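Open day at the Pernville handling laboratory

Sulora opened its laboratory to 70 visitors in September. "We wished people to see ordinary work," the head of the laboratory said. The arm was shown picking mixed items from a bin, a pouch and an oval case among them.

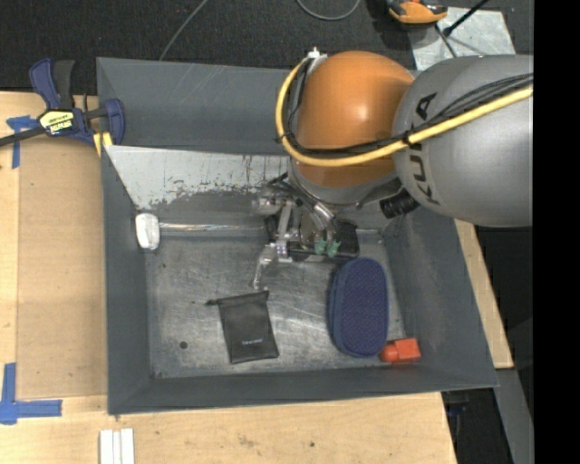 Questions from visitors

Asked about soft goods, the head replied: "A drawstring pouch has no fixed shape, so we plan each grip afresh." Fidach will join the trials for 18 months.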